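Subject: Re: [smallholders] Silver allocation and the Rendari storage fees

On the list last week a member wrote:

> I've been moving a little out of my bond fund each quarter and
> into silver held at Rendari. The statement that came on Friday
> shows a storage charge I wasn't expecting. Is this normal for
> allocated metal, or did I end up in the wrong kind of account?
> Also, has anyone compared them with Cabral? I don't want to
> sell and rebuy if the difference is small.
>
> Second question. My brother-in-law says I should forget bars
> and just hold a mining fund. He likes the Heltamen one. I'm
> 61 and I'd like to stop fiddling with this.

I have held metal at both places, so I'll take the questions in order. I don't work for either one and I'm not licensed to advise anybody.

1. The storage charge

It is normal. Allocated means specific bars are set aside in your name, and someone has to keep them in a vault and insure them. Rendari bills this twice a year, in arrears, and the first bill covers the odd weeks from when you opened the account. That makes it look bigger than it will be later on.

What you want to check is the line above the charge. If it says "allocated" and gives a bar list reference, you are in the account you meant to open. If it says "pooled", you own a share of a larger pile and the fee should be lower. I was pooled for two years before I noticed. I had ticked the wrong box on the form. Moving over cost me a one-time fee and some paperwork, and I had to send the signature page back a second time after they lost the first.

Silver costs more to store than gold for the same dollars. It takes up a lot more room. If the fee bothers you, this is the main reason for it, and changing dealers won't help much.
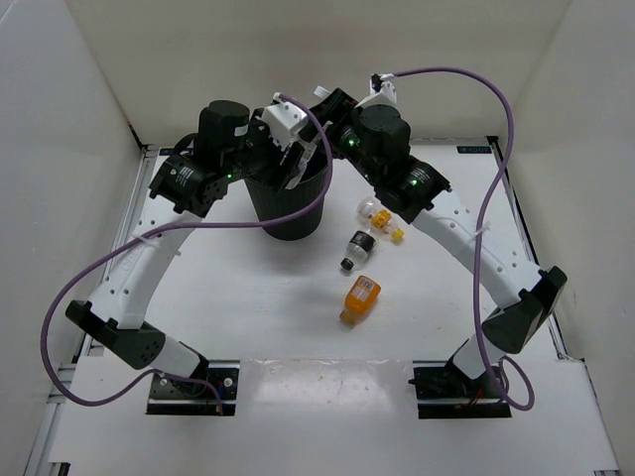 2. Rendari against Cabral

I moved half my silver to Cabral in September, so I have one full billing period to go on. My holding there is 1000 ounces, all in 100-ounce bars.

Cabral's yearly rate is lower, but there is a minimum charge per account. On a small holding the minimum eats the whole difference. On mine it comes out a bit cheaper than Rendari. On a holding half that size it would be a wash.

The spread is where I would look first. Cabral buys back at a wider discount than Rendari does, at least on the days I asked. I phoned both desks on 4 different mornings and wrote down the quotes. Rendari was better on all of them when selling. Cabral was better on 2 of them when buying. If you sell everything at one and rebuy at the other, you pay the spread at both ends, and it will take years of lower storage fees to earn that back.

There is also the matter of taxes. Selling bars is a sale like any other, and in the US the IRS generally treats physical silver as a collectible, so ask whoever does your return before you switch for the sake of a small fee. Some dealers will do a direct transfer between vaults. Rendari did mine, but they took five weeks over it and I couldn't sell during that time - worth knowing if you might need the cash.

My own view is to leave what you have where it is and send new money to whichever one is cheaper for you.

3. The mining fund

Your brother-in-law isn't wrong, but he is talking about a different thing. A mining fund is stocks. It tends to go up more than the metal in a good year and down more in a bad one, and it can fall along with the rest of the market when you were counting on it not to. I held the Heltamen fund through one bad stretch and sold it near the bottom, so take my opinion with that in mind.

On the plus side there is no storage bill, and you can sell it in a minute from a regular brokerage account. The fund has its own yearly expense, taken out of the price where you don't see it. Read the fact sheet and compare that number with what you pay for the vault.

If the aim is to stop fiddling, I would pick a share of your savings for metal, write it down, and look at it once a year. Mine is on a card in the desk drawer. When the share gets too high I sell down to the number, and when it gets too low I add. I don't do anything in between, and I have quit reading the newsletters. 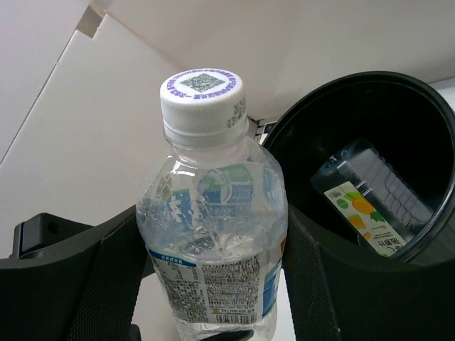
Tucson, February 24, 2026

Adding to the above before I send it, as I got through to the Rendari desk this morning.

They confirmed the storage rate for allocated silver is unchanged. The minimum holding for the lower tier is going up, though. Accounts valued under $2,522 will be billed at the flat rate starting with the next statement. They said letters are going out. I haven't had one yet. If your account is near that line, it would be worth calling to ask which side you fall on and what day they take the value.

They would not say if the direct transfer service is staying. The person I spoke to had heard of a new arrangement with Rerkum for vault space, but couldn't tell me if it changes anything for existing customers. I will post again if I get something in writing.

If anyone has sold bars back to Cabral since the new year, I'd like to know how long the wire took. Mine in the fall was slow.

Contact the list owner | Copyright 2026 | Back to top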